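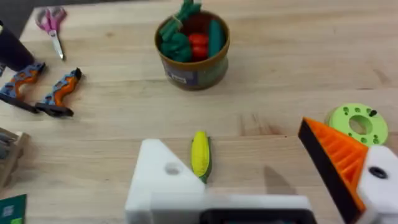 A toy corn cob on a wooden tabletop, with a brown tub farther back.

Ivthorpe sweet corn festival claims record crowd, but the numbers are thin

The organizers of Ivthorpe's sweet corn festival say Saturday's event drew 4,000 people, the biggest turnout the town has seen. They would like the town to believe it, and to pay for a second day next year on the strength of it.

The figure comes from Dorkar, the events company hired to run the festival for the first time this year. Asked how it was reached, the company said it had used "a blend of entry data and observed flow." There were no gates at the festival and no tickets. Visitors walked in from Main Street, from the river path and through the gap beside the hardware store, as they always have.

Parking tells a smaller story. The Yagi Road lot, which the town opened for the day and charged for, sold 231 passes between 9 a.m. and closing. Plenty of people walk to the festival, and others leave their cars on side streets for nothing. Even so, it takes a lot of walking to get from there to the number in the press release.

Dorkar also says visitors spent freely at local businesses. It did not give a dollar amount, and the three shop owners who agreed to talk about their day gave mixed accounts. One said lunch was good and the afternoon was dead. Another closed at 2 p.m. The third sells ice cream and had no complaints. 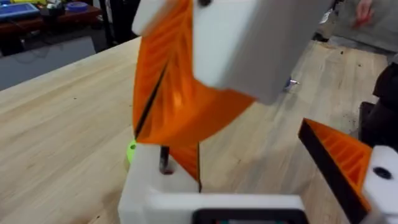 What the town is being asked for

Under the plan now in front of the town council, Dorkar would run a two-day festival and the town would cover extra police hours, trash pickup and the closing of Main Street on both days. The company's fee would go up as well. By how much is blacked out in the copy released to the public, under a rule meant to protect business secrets. What secret is being protected in a street fair that sells corn on a stick is hard to say.

Edem Nutsugah, who has sold corn at the festival for nine years, wants to see last year's figures next to this year's before anyone signs.

"I brought more corn because they told me to expect double," he said. "I cooked 312 ears and I had cooked nearly that many the year before. So where was everybody eating?"

Vendor fees are another sore spot. A basic stall cost $260 this year, and several longtime sellers stayed away. Their places were taken by phone plan sign-ups, a gutter company and a tent handing out samples of Jarerura, a bottled drink that also had its name on the stage. None of the town's growers had their names on anything.

Dorkar said sponsors help keep the event free for families. That would be easier to accept if the event had ever cost families anything. It was free when the fire department ran it off the back of a truck, too. 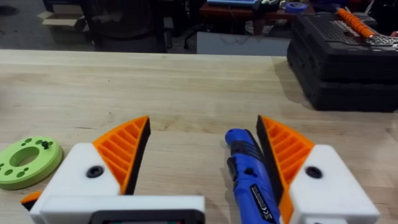
The company has promised a fuller report in October, including a survey of visitors. It would not say how many people filled out the survey, or whether the questions were written before or after it put in for the second year. A request for the raw counts behind the attendance figure was answered with a link to the same press release.

The council is expected to take up the plan once the report arrives. Members of the public can speak at the start of the meeting, for two minutes each.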